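Subject: Re: [restari-users] wrist drift on needle driver, anyone else?
Date: April 23, 2020

Quick reply between cases, sorry for the fragments.

> We had the right arm needle driver roll a few degrees by itself
> while the hand control was still. No alarm. Second time this
> month. Clodel service says log is clean. Has anybody else seen it
> or is it just our unit?
>
> Also is it worth swapping the instrument or is it the arm?

Not just your unit. We got it twice on the Restari in room 2. Both times on the right arm, both times during suturing, needle in the jaws. Roll only, no change in grip. Surgeon felt nothing at the console, saw it on the screen and let go of the clutch. Tissue was fine but it could have torn the stitch out.

Swapped the instrument the first time. Didn't help, came back the next week with a new one. So I'd look at the arm. Ours threw a 217 in the service log but only in the long log, not the summary they email you. Ask Clodel for the long one, they will say it's the same thing. It isnt.
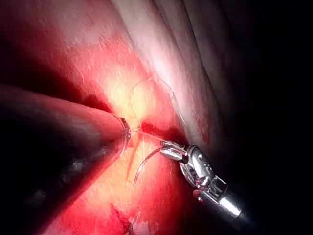 Does a restart between cases clear it? For a while. Ours came back after a full power down and homing, so don't count a clean startup check as a fix.

What the tech found in the end was slack in the roll cable on the drive side, under the sterile adapter. Spec they gave us was a check every 600 hours and ours was past that, the counter had been reset when the Dasis board was replaced. Nobody wrote down the old hours. Check yours if you have had that board changed!!

What we do until the parts come:
- right arm tagged, no suturing with it
- roll test by hand before draping, both directions, watch the tip
- if it moves by itself, clutch off, open jaws only when the needle is in view, then back the arm out
- write it up even if nothing happend

Retension is scheduled, then a new cable set in July if they ship on time. Will post the numbers from before and after.

One more thing, is your unit on the old adapter plate or the new one? Ours is old. If yours is new then the plate is off my list.

Gotta run, next one is on the table.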